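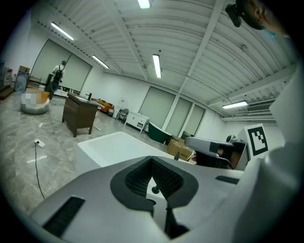
A flat white surface with the light coming from overhead.

Pulon cleaning paste for white and light surfaces

Pulon is a soft cleaning paste for painted furniture, window sills, doors, shelves and kitchen fronts. We make it in our workshop in Grallthorpe, in small batches. It removes the gray marks from hands, tea rings, pencil, shoe rubber and the yellow film which comes near a stove. It does not contain bleach and it has only a weak smell of soap.

White furniture is easy to buy and more difficult to keep. Many customers write to us after they have tried a kitchen powder, and the paint has become dull in one place. This dull place cannot be cleaned away. It is a scratch, or rather many very small scratches, and the dirt goes into them faster than before. The chalk in Pulon is ground very fine, so the paste works slowly – please give it a little time and do not press hard.

Sizes

Small tin, 100 g. Enough for one desk and a few doors.
Large tin, 300 g. For a kitchen or for a whole apartment.
Refill bag, 200 g. Fits into the large tin. Please use up the old paste first, it does not mix well with new paste.

How to use

Wipe off the dust with a dry cloth. Wet the sponge, squeeze it well, and take a small amount of paste, the size of a pea. Rub in circles until the mark becomes weaker. Wait one minute, then wipe with a clean damp cloth, and again with a dry one. If the mark is old, it can be necessary to repeat this the next day.

On a large surface, such as a table top, work in small parts and wipe each part before you go to the next one. Dried paste leaves a white powder, and in the corners this powder is annoying to remove. An old toothbrush helps.

Suitable for

Oil paint and acrylic paint after full hardening, lacquered boards, glazed tiles, enamel, most hard plastics. New paint should be at least one month old.

Not suitable for

Waxed or oiled wood, marble, high gloss fronts, screens, car paint. On wallpaper we had mixed results and we do not recommend it. If you are not sure, try first on the back side or under the edge.

Clallska finishing milk

After the cleaning you can use Clallska, our finishing milk in a bottle of 200 ml. It leaves a thin layer and fingerprints come off more easily. It is sold separately and it is not necessary for the paste to work. Do not use it on floors or on stairs, they become slippery.

Clallska was changed in October. The new one is thinner and comes with a spray head. Customers who prefer the old thick version can ask for it by e-mail, we have still a few bottles.

Storage

Keep the tin closed and away from frost. If the paste has become hard, add a teaspoon of warm water, close the lid and leave it over night. Water can collect on the top in summer. Stir it in with a spoon handle.

Keep away from children and from eyes. The paste can dry the skin, so we advise gloves for longer work.

Delivery

Orders received before noon leave the workshop the same working day. The tins travel in paper filling, and the lid can have a small dent from the road. We do not exchange tins for a dent if the lid closes well. If the lid does not close, write to us and we send a new one without return of the old.

Questions about the paste are answered by Vendula Kolář, in English, Czech or German. Please write what is the surface and what did you already try on it.

The Yurt sponge is at the moment sold out. Any soft sponge without a green side can be used instead.

We use cookies to remember your basket and to count visits. By continuing you agree to this. Accept Settings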